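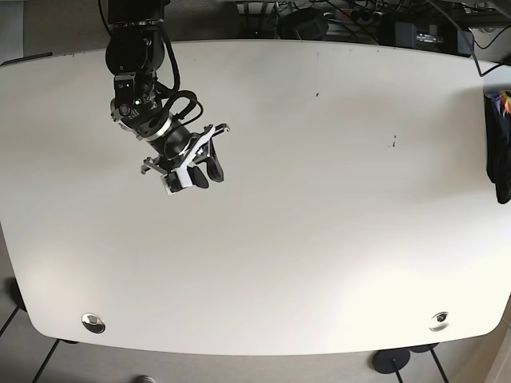 Vorkside's mending room is moving into the old Bouchard building

Good news for anyone with a pile of torn shirts at the back of the wardrobe. The Vorkside mending room, which has spent the past few years squeezed into the upstairs of the library, is getting a proper home of its own. It opens in September on the ground floor of the old Bouchard building, two minutes' walk from the bus stop and with no stairs to climb. People who have carried a winter coat and a toddler up to the library's top landing will know how much that second part matters!

The Bouchard building has stood shut for longer than most of us would like to remember. It was a glove works first, then a carpet shop, then for a short while a place that sold fish tanks. The big front windows were boarded over when the fish tanks went, and a lot of people had forgotten they were there at all. The boards came down this spring and the light in the front half is wonderful, all the way through to late afternoon, and good daylight is the thing menders ask for before anything else. Try matching navy thread to navy wool under a yellow bulb and you'll see why.

For newcomers, the idea could hardly be simpler. You bring in something that needs fixing, you sit down with somebody who knows how, and the two of you fix it together. Hems, zips, pockets, moth holes, duvet covers, the strap on a school bag. You pay what you can, and tea is included. The mending room keeps a ledger (a real one, green cloth cover, now into its third volume) and by the time it was closed up for the move it had 3184 repairs written in it. The first entry is a cushion. The last is a pair of waterproof trousers, noted in pencil as "seat, again". 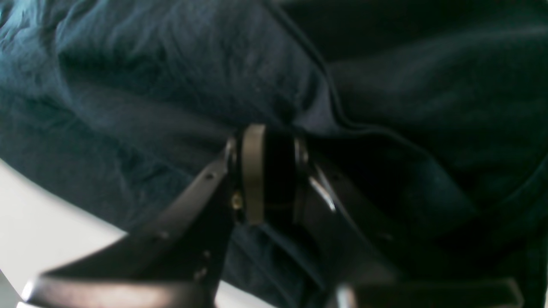 Zips are far and away the most common job, and the new place will have a whole afternoon each week for nothing else. That came straight out of the suggestions box at the library. Putting a new zip into a jacket is slow work, and up to now it has tended to swallow a session whole, with everybody else waiting patiently for the one good unpicker. Zip afternoons will be bookable in half-hour slots, and you'll be asked to measure the old zip along the teeth before you come. Leave out the tape at either end. A surprising number of people get this wrong, this reporter included, and end up with a zip that stops just below the collar.

There will be more machines too. The library room had four, one of which ran backwards only. The new room has places for 60 people at a time, with sewing machines down the window side and hand work towards the back, where it's quieter. The darning circle has already claimed the corner by the radiator and I wouldn't fancy anybody's chances of shifting them.

One lovely addition is the button wall. Zutham, just over the river, closed its haberdashery last winter and the stock has come across to Vorkside: 32 wooden drawers of buttons, hooks, poppers and toggles, still with the handwritten labels on the front. Some of the labels are a delight. "Large brown, various" takes up three drawers. "Ducks" has one to itself. Anyone can match a missing button there free of charge, and if you have a jar of odd ones at home the room would be glad of it. Please sort out the safety pins first.
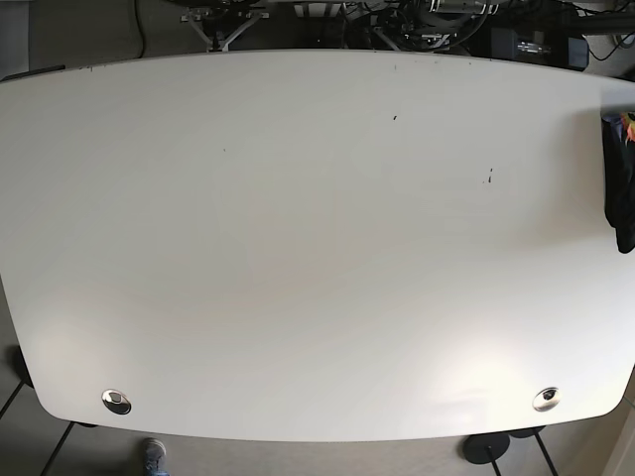

Coralie Thwaite
Community news reporter

I went along to one of the last sessions at the library with a cardigan that had lost both elbows, fully expecting to be told it was beyond saving. It wasn't. I was shown how to tack a bit of stretchy net behind the hole and weave across it, and after two hours and a great deal of muttering I had one elbow done in mustard yellow. The second took me half the time. I've since done a sock, a tea towel that didn't really need it, and the corner of a picnic rug. It does get hold of you.

What struck me was how mixed the room was. There were students fixing jeans, a couple letting out a wedding outfit, and a boy of perhaps nine making a very serious job of a tent bag. At the other end of the table a heated discussion was going on about whether you should ever iron corduroy. (Face down on a towel, apparently, and with plenty of steam.)

The September opening will run from 10am to 4pm, with a clothes swap at the front of the building and short lessons at the back. The first 200 people through the door will be given a small repair kit in a tin, with two needles, a card of thread and a folding pair of scissors. The lessons cover sewing on a button so that it stays on, patching a knee from the inside, and turning up trousers by hand. There's no need to book for any of those. The Brurka bus stops outside, and there is a rack for bikes round the side, next to the bakery.

Donations of fabric are being taken from the last week of August. Cotton, linen and wool are wanted most, in pieces at least as big as a pillowcase, and clean please. Old curtains are welcome if the lining has been taken off. The room can't accept foam, leather or anything with a smell of damp, and it has asked me to say, very kindly, that it has enough lace doilies.

After the opening, ordinary sessions will be held three afternoons and one evening a week. The timetable will be up in the front window and on the library noticeboard. Work left at the library before the move has been bagged and labelled, and can be picked up from the front desk there until the end of September.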